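Where are the Iltville eviction records?

silonreader
8/2/19

Hello all, I'm trying to find out about the evictions at Iltville, where my great-grandmother's people had a smallholding. A cousin swears 20 families were put out in one February, but the only pamphlet I own skips straight past it. Where would you start?

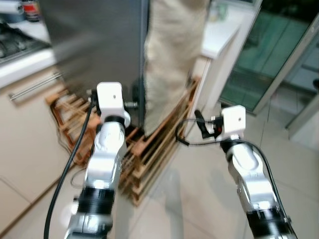

2 replies

venter_hill
What a lovely thing to be looking into! Try the estate rent books at Drastavora first (ask for the Venter estate, not the parish) and go through them year by year, as names simply stop when a family went. Mine did, sadly, owing 4 shillings.

oldmaps
Library maybe? I think they've got newspapers.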